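The flat that is never finished

My parents moved into their flat in Drustura in the year 2000, and it was finished. I remember this well. The kitchen had its cupboards, the walls had their paper, and my father put his tools in a box under the stairs of the building and locked it. After that he opened the box only when something was broken. If you had asked him what he planned to do with the flat next, he would not have understood the question. He planned to live in it.

I think of him often now, when I visit people of my own age. You come in, you take off your shoes, and before you get tea you get an apology. The hall will be done in January. The bathroom is still the old one. Please do not look at the floor. I have said these sentences myself many times, in three different flats, and I would like to argue in this essay that we should stop saying them, and also that we should stop believing them.

A home used to be something that you arrived at. Today it is something like a job with no end date. When one room is ready, the other rooms look worse beside it, so they must be changed too, and when the last one is changed, the first one is already eight years old and has the wrong colour of handles. I do not say that people are stupid. I say that somebody earns money from this feeling, and that the feeling is produced with care.

Take the shops at the edge of Litmont, where I live. When I came here there was one place for paint and screws. It was dark and it smelled of rubber, and the man behind the desk asked what you needed and then often told you that you needed less. Now there are 3 large halls on the same road. In each of them you walk first through rooms which are nobody's rooms, with a bowl of lemons on the table and books turned with their backs to the wall. Only after this can you buy a screw. By then you have seen that your own table has no lemons.

I know the answer to this, because my neighbours give it to me. They say that it is a pleasure to make a room nicer, and that a person who works all week has a right to a nice room. I agree with them. My grandmother in Vorkovby painted her kitchen before every Easter, always the same green, and she was very happy on that day. But she painted it the same green. She was looking after the kitchen. She was not improving it, and she was not preparing it for a visitor who would judge her. In my first language there are two separate verbs for these two kinds of work, and I am sorry that I cannot find such a clear pair in English. "Maintain" sounds like a machine, and "keep" is too small a word, although perhaps it is the best one. We used to keep our homes.

There is also the matter of money, which polite people leave out. Last spring I got a price from a firm called Žukauskas for smoothing and painting one bedroom. It was 800 euros. The price was fair, and I believe that the work would have been good. But I sat with the paper in my hand and tried to remember when I had last looked at the walls of that bedroom with my eyes open and the light on. I sleep there. The walls were not damp, and nothing was falling from them. They were only the walls of a room where somebody has slept for many years. I put the paper in a drawer, and I felt guilty for a week, as if I had refused to take a child to the dentist.

Where did this guilt come from? I believe that it came from photographs. We see now more rooms in one evening than my grandmother saw in her life, and all of them are photographed on their best day. After 20 such rooms, every ordinary surface begins to look like a complaint against its owner. A small mark on something white becomes a task. 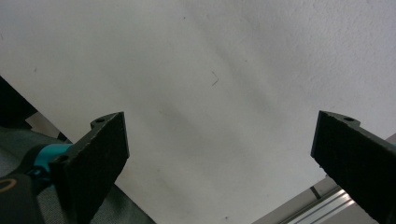

Your argument is easy for a person with dry walls, a reader wrote to me after I had published a shorter version of these thoughts. She had lived for years in a rented place with mould behind the wardrobe, and each time she asked for repairs, the landlord answered that she should be content and not look for faults. For her, she wrote, the wish for a better room was the thing that finally made her leave.

I have thought about this letter for a long time, and I must give way to it in part. Contentment is a bad thing when another person recommends it to you in order to save his own money. Mould must be removed, a window must close, and a stair must not move under the foot. If I wrote in a way that put these needs together with lemons in a bowl, then I wrote carelessly.

But I notice that the large halls do the same mixing, only in the other direction. They speak of a new tap in the voice that one should use for a leaking roof. When everything is urgent, the tenant with the mould has to shout louder, and the rest of us are too busy with our handles to hear her. I would gladly have a town where the man from the dark shop still stood behind his desk and told me to go home, and where the landlord did not have the right to say it.

This month I had friends for dinner. The old floor was there, and the old bathroom. At the door I felt the sentence about January coming up in my mouth, and I asked instead if they were hungry. They were, and we ate. Late in the evening one of them asked me when I would do the floor.

21 Dec 2020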